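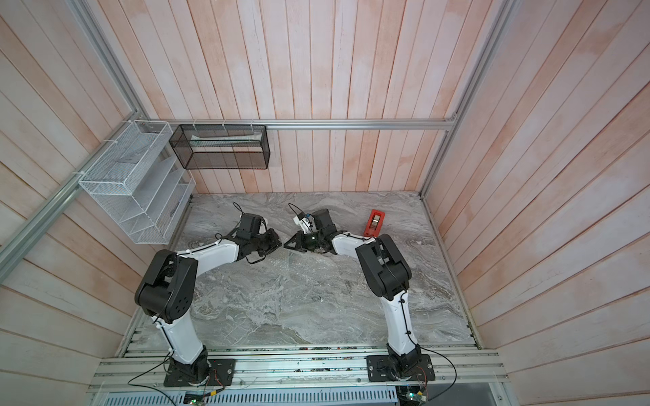

Most advice on hanging wire baskets over a worktop starts with buying a rail kit, and I remain unconvinced by nearly all of them. The Denia kit costs more than the baskets do, and its hooks let everything swing. If you already have a rail or a frame bar near the surface, zip ties will do the same job. A black mesh basket can hang from a rail along the back wall, and a white tiered organiser can go on a slanting bar at the side, both held with plain white ties.

What you need

Wire-mesh baskets, a bag of zip ties, side cutters and a pencil. I bought Simard ties, but any brand that doesn't snap when you bend it will do. Ignore the packs that boast of 2311 pieces. You will use 9 on a good day and the rest will go brittle in a drawer.

Before you fix anything

Clear the worktop and hold the basket up where you think it should go. It will probably be too low. Reach under it as you would when working, then raise it until your knuckles stop catching. Mine ended up 373 mm above the stone-look top, after two attempts at what the Cemorine leaflet calls the "ideal" height.

Fixing the basket

1. Thread one tie through the mesh near each top corner, catching the thick rim wire as well. Thin mesh bends.
2. Pass each tie over the rail and close it loosely.
3. Level the basket by eye, then tighten both sides a little at a time.
4. Add a third tie in the middle if you plan to keep anything heavier than pens in it.
5. Trim the tails flush. A tail cut at an angle will scratch you.

A tiered organiser on a slanting bar is more awkward. It wants to slide downhill, and I've yet to see a tie that grips smooth metal as well as the packet says. Pull the top tie tight first, then put a strip of rubber under the lower one.

What to put in them

Less than you'd think. Flat, light things suit the slanted pockets: notes, labels, a thin ruler. A roll of tape is better left on the worktop in its box, where you can pull a length off with one hand. I tried the Birkuso dividers and took them out within a week.

Check the ties again in January, when a cold workroom makes cheap ones crack.

Reading time: 2 minutes
Last updated: January
Contact | Copyright | Back to top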